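Play food

Play food is the general name for toy versions of things people eat, made for children to handle, sort, "cook" and serve. It covers single pieces such as fruit, eggs and slices of bread, and also whole dinners, picnic sets and shop counters full of tiny groceries. It is one of the oldest and most widespread kinds of pretend toy, and one of the most charming to study, as every place and every age has made it look like its own lunch.

Origins

Children have been serving meals of mud, leaves and pebbles for as long as there have been children and mud, so any starting date for play food is a guess. Small food shapes in clay and wax are known from many places, although it is often hard to tell whether a given piece was a toy, an offering or an ornament. The collector Živko Popescu, whose catalog of miniature foods lists 1182 pieces, sorts them by wear and leaves the question of purpose open. A clay loaf with its corners rubbed smooth, he writes, has plainly been picked up a great many times, and he is happy to stop there.

The dollhouse brought play food indoors in a big way. Painted plaster hams, fish and puddings were glued to their plates, which kept them from getting lost and must have driven plenty of children to distraction. Loose pieces came with the toy grocery shop, where the whole fun lay in moving goods from the drawer to the scale and from the scale to the customer.

Materials

Wood is the classic material for larger pieces. A turned wooden pear or apple has a lovely weight to it, and the grain often shows through the paint at the stem. Papier-mâché was light and cheap but did badly in damp rooms. Wax gave the most lifelike skin of all, with a soft glow that no paint can match, and it dented at the touch of a warm thumb.

Plastic changed the trade completely. Hollow fruit could be molded in two halves and joined along a seam, and a single mold could turn out far more pieces than a carver's bench. The seam became part of the look, and many adults can still remember running a fingernail along it! Felt and knitted food came back into fashion later, mostly through home sewing patterns, and it is the felt makers who have been boldest with subject matter: dumplings, ravioli, fried eggs with yolks that lift off, sandwiches that come apart leaf by leaf.

Cutting food

A special branch of the family is food made to be "cut." Each piece comes in two or more parts held together by hook-and-loop dots, pegs or magnets, and a blunt toy knife pushes them apart. The sound is a large part of the appeal. The Elliren workshop, which made wooden cutting fruit in small runs, kept a drawer of different fastening dots and tested them by ear, looking for a crunch that was crisp enough for a carrot. Its melon used a softer dot than its apple. The finished range had 11 pieces, and the lemon was the only one that could be squeezed, thanks to a cork middle.

Choice of foods

Fruit comes first nearly everywhere. The shapes are simple, the colors are bright, and a child can name an apple or a banana long before a casserole. Past that point the sets split wonderfully by region. Sarla Kanaujia's study of toy kitchens compared 163 sets and found flatbreads, rice balls, sausages, tamales and steamed buns all holding the same place, that of the filling thing in the middle of the plate. She also noted how rarely soup turns up – it is very hard to make a toy of soup – and how makers get around this by printing a picture of it inside the bowl.

Sets change with the times as well. Sushi and pizza spread far beyond the kitchens they started in, takeout boxes arrived, and the whole roast chicken, once the grand centerpiece, has shrunk to a drumstick in many boxes. Eggs have stayed put. An egg carton with eggs that fit snugly into the cups seems to please every generation.

Play and learning

Teachers of young children have long made room for a kitchen corner, and play food does a remarkable amount of work there. It gives children something to sort by color, size or kind. It supports talk, too: taking an order, asking for more, refusing politely, saying what something costs. Mitiku Ayele, writing on language in preschool groups, described the toy shop as the place where quiet children first speak up, and he suggested keeping two of each item on the shelf so that two shoppers can want the same thing.

Scale matters less than might be expected. Children will happily serve a strawberry as big as a potato, or set a full-size banana beside a tiny fish. What they do notice is a missing piece, above all a lid.

Safety

Small parts are the chief concern. Peas, grapes, cherry stems and loose magnets are unsuitable for children who still put things in their mouths, and older sets should be checked for flaking paint and cracked seams. Hollow plastic fruit can take in water through its seam when washed and should be left to drain with the seam facing down. Wooden pieces do better with a damp cloth and a quick dry.

Collecting

Collectors prize complete sets in their original crates, along with salesmen's samples and odd foods made for a short time only. The Skirnholm artichoke is a favorite, partly for its folding leaves and partly because so few kept them all. Benedek Katona's guide advises newcomers to begin with single fruits, which are cheap, cheerful and easy to display in a real bowl – and very easy for guests to bite. 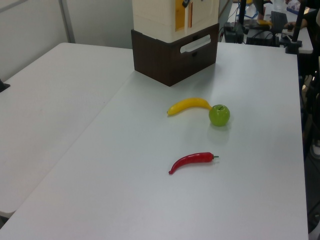 What is the best way to wash hollow plastic play fruit?

Wipe it with a cloth and a little mild soap, keep it from soaking, and let it drain with the seam facing down until the inside has dried out.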